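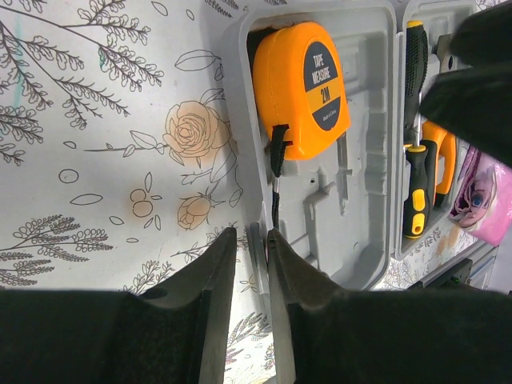 Gripper comparison, bench inspection checklist with comments. Filled in 2021-04-05 by Erick Ndung'u, for whoever takes over the bench after me, and please do add your own remarks underneath mine, I like reading them. We are comparing two sets of fingers on the same arm, the Jollex pair and the older Omden pair, and the main question is which one we want to keep for the small-object work in September. The object for most of this round is the gray plastic tool case, open on the flowered tablecloth, and I have grown very fond of the orange tape measure with its black lanyard, which gives a gripper so much more to think about than a plain block does!

Before power on

1. Emergency stop within reach of the person at the keyboard. OK.
Comment: I moved it to the left side of the desk last week and I still reach to the right for it. Practice the reach a few times before you start, it feels silly but your hand learns.

2. Finger screws snug, both sides. OK.
Comment: The Omden fingers like to work themselves a little loose over a long session. Check again at lunch.

3. Finger faces wiped and free of chips. OK, with a note.
Comment: One of the Omden faces has a faint scratch near the tip. It has been there since I got the set and hasn't changed the grip that I can tell, but run a fingernail over it and write down if it feels any deeper.

4. Wrist camera cable has slack through the full turn of the wrist. NEEDS ATTENTION.
Comment: It passed when I turned the wrist slowly by hand, and then it went tight close to the end of the range. I have limited the wrist in the controller settings until the longer cable comes from Lam. Please leave that limit alone until then, even if it is tempting.

5. Cloth flat and clipped at the table edge. OK.
Comment: A wrinkle can catch a fingertip and drag everything along with it (ask me how I know). Smooth it outward from the middle with both hands.

With power on, arm at low speed

6. Open and close, empty, 50 cycles for each set. OK for both.
Comment: Jollex is the quieter of the two and closes very evenly. Omden makes a small click on opening, same as always.

7. Camera picture steady, both fingertips in view. OK.
Comment: I do like being able to see the gap between the tips on the way down. The Skindex controller adds a small delay to the picture, so go gently for the last bit of any approach and give your eyes time to catch up.

8. Lanyard and other hanging parts watched through every approach. OK, with care.
Comment: This is the one I would underline if I could. A cord can slip between the fingers while you are busy looking at the thing you mean to pick up. If it does, stop, open, back straight out, and free it by hand with the arm paused. Don't try to shake it loose.

9. Grip force at the starting value on both sets. OK.
Comment: Setting 3 for everything in the case. I tried one step higher on a screwdriver handle with the Jollex fingers and saw no benefit from it, so I went back down.

10. Total cycles written in the log. Done.
Comment: 351 on the Jollex set at the close of the session. I forgot to write down the Omden total before I shut off the controller, sorry, so start that one again from zero and put a line in the log saying so.

Result: Jollex fingers passed for continued trials. Omden fingers passed, with the scratch to be watched. Arm passed at low speed only, until item 4 is cleared.

Still to do: fit the cable, repeat item 4 with both sets, then initial here and let me know how it went.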